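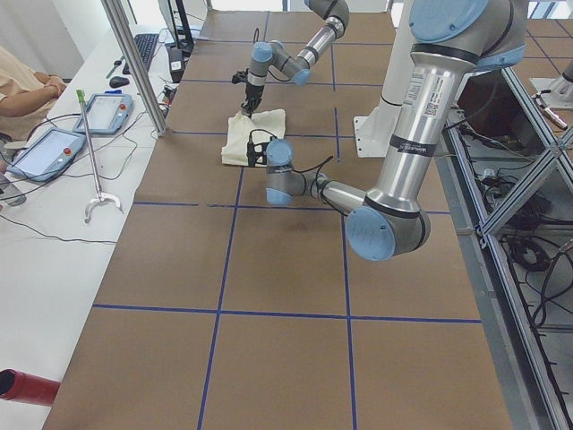 Block printing your own tea towels is one of the most satisfying things you can do with an old bedsheet and a free afternoon, and I'd love to get more people doing it. You need very little kit and the first print comes off the block within an hour of starting! Most of the trouble I see comes from the table, so sort that out before you open any paint. Cover it completely with brown paper and lay strips of blue tape across it to divide it into rectangles, the way the long table in the photo is done. The tape gives you straight lines to square your cloth against, and you can still see them when your hands are covered in paint. A cloth left in a heap, like the cream one lying on that paper, needs a good press before it goes anywhere near a block.

What you need

Old cotton sheeting or plain cotton by the metre
Fabric paint, two colours at most for your first go
A block of soft carving lino
A lino cutter with a small V blade and a wider U blade
A foam roller and something flat to roll the paint out on (I use an old baking tray)
A soft pencil, tracing paper, an iron
A folded blanket for under the brown paper

I use Erkley fabric paint, mainly because the shop near me sells it and I know how it behaves. Granström is lovely too, a bit thicker, and the mustard is gorgeous. Thin paint fills the cuts in the block and you end up with a blob where your leaf should be.

Preparing the cloth

Wash it first, even if it's brand new. New cotton has a finish on it that stops the paint soaking in, and fabric softener does the same, so leave that out. Dry it, iron it, then cut your towels out with a bit to spare for hems. I like a long, slim shape, but do whatever suits your oven door. Old sheets are brilliant for this - they've been washed so many times that they take the paint beautifully, and if you ruin one it has cost you nothing.

Cutting the block

Start with something chunky. A pear, a fat leaf, a fish with no scales. My first block was a sprig of rosemary and I spent a whole evening on it, and it printed like a hairy caterpillar.

Draw the shape on tracing paper with your soft pencil, turn the paper over onto the lino and rub the back firmly with a spoon. Your drawing comes out in reverse on the lino and then the right way round on the cloth, so letters will look after themselves.

Go round the outline with the V blade, then clear the background with the U blade. Cut away from your body and keep your other hand behind the blade, always. Turn the block instead of twisting your wrist. If the lino feels stiff, sit it on a warm radiator for a few minutes and it'll cut like cheese.

You don't have to clear every scrap of background. Those little ridges that catch the paint are part of the charm, and Kazimiera Brzozowska, who taught the evening class in Umthorpe where I learnt all this, used to leave them in on purpose. She'd go round the room confiscating our blades when she thought we were getting fussy.

Printing

Put the blanket on the table, then the brown paper, then the tape, in that order. Lay the towel flat with its long edge against a strip.

Squeeze out a small amount of paint and roll it until it's even and makes a faint sticky hiss. Roll it onto the block in thin layers. I do three. Then place the block on the cloth, don't slide it, and press down hard with the heel of your hand, working from the middle out to the corners. Lift it straight up.

And look at it! I still get a little thrill every single time.

Do a few practice prints on scraps before you go near a towel. For a repeat pattern, fold the towel into even sections, press the creases with your fingers, open it out and use the creases as a guide. Re-ink for every print. Wipe the face of the block with a damp cloth every 10 prints, or sooner if the edges go furry.

Two colours on one towel? Let the first dry completely, go and have lunch, then come back.

Fixing the paint

Leave the towels overnight. Next day, iron each one on the back with a hot, dry iron, keeping it moving, for as long as your paint label tells you. Wait a few days before the first wash. Mine go in at 32 or as near as the machine will let me, and the oldest ones have barely faded.

If something goes wrong

Patchy print: not enough paint, or the table is too hard. Add another layer of blanket.

Blurry edges: too much paint, or the block moved.

Paint in the wrong place: leave it alone till it's dry, then print something over it. One of my favourite towels has a stray bee on it that started life as a thumbprint.

Hemming

Turn the edges under twice and stitch by machine or by hand. A loop of tape in one corner is handy for hanging. I hem after printing, as a thick seam under the block leaves a pale line across the pattern.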